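Fleece posts, part 2. The off-white throw with the black squiggles is back on the work table, and it needs a going-over before it gets folded.

I start at one edge and work across in short passes. The pile is shaggy and holds on to every bit of fluff.

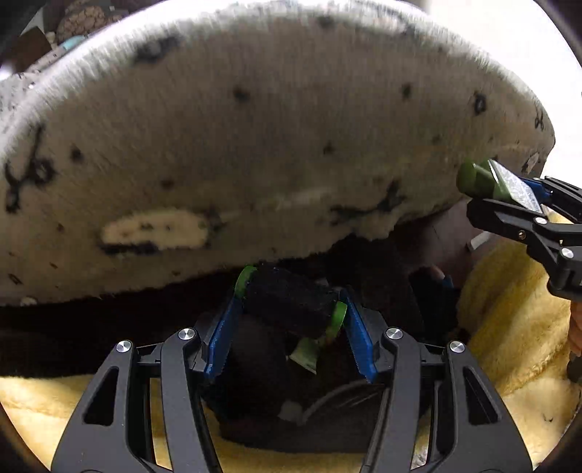

How often should a fleece throw be washed?
Every 6 to 10 weeks if it lives on a couch. Cold water, no softener.

Dry it on low or over a rail. High heat mats the pile.

Next post: the Nendora blanket, which sheds on everything.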